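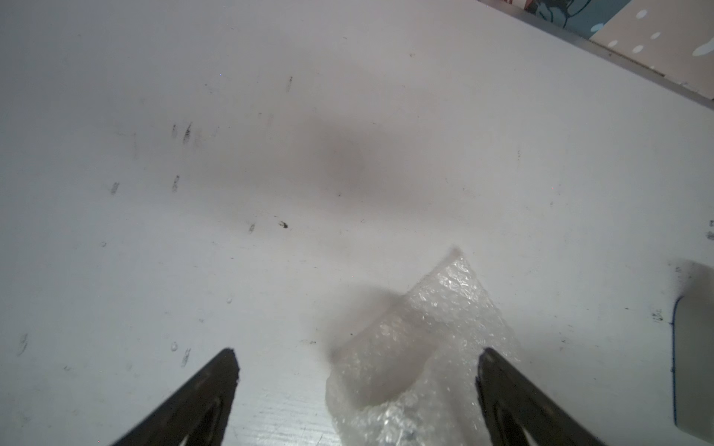
## Asham Lock & Key opens a second counter in Bonelby

People in Bonelby who have been driving over to Skilow every time they need a spare house key cut can save themselves the gas from now on. Asham Lock & Key opened its second counter this October, in the old shoe repair shop on Abbasi Street, and the bell over the door has been busy ever since (it's the same bell the shoe shop had, for those of you who remember it).

The new counter is being run by Yesenia Ospina, who spent 16 years at the Skilow store and will be a familiar face to a good many readers. She cuts house, padlock and mailbox keys while you wait, and she can rekey a lock if you bring it in off the door. Car keys with a chip still have to go through Skilow for the time being, although you can drop yours off in Bonelby in the morning and it will come back on the afternoon van, usually by 4 p.m.

"I had customers who'd make the trip for one little key and then find out at home they needed two," Ospina told us, laughing, while she sorted a drawer of blanks. "I felt terrible for them! Now they can just walk back down the street."

She also asked us to pass along a bit of advice, and we're happy to do it. If you have the original key, bring that one and leave the copy at home, even if the original looks older and more beat up. A copy of a copy of a copy tends to drift a little each time, and that's how you end up jiggling the thing in the dark with your arms full of groceries. If the original is long gone, bring the lock as well and she'll see what can be done.

The shop will keep going out on house calls for lockouts, and Bonelby callers will now be charged the in-town rate, which used to apply only to Skilow addresses. Evening calls are answered until 10, same as before, and the phone number hasn't changed either, so whatever you have stuck to the refrigerator is still good.

Hours on Abbasi Street are 8:30 a.m. to 5 p.m. on weekdays, with a shorter morning on Saturdays that Ospina says she is still working out. Parking is behind the building, next to the bakery, and the back door is unlocked whenever the front one is. Through the end of the month, anyone who has two keys cut gets a third one free, and there's a jar of butterscotch on the counter for whoever has to wait.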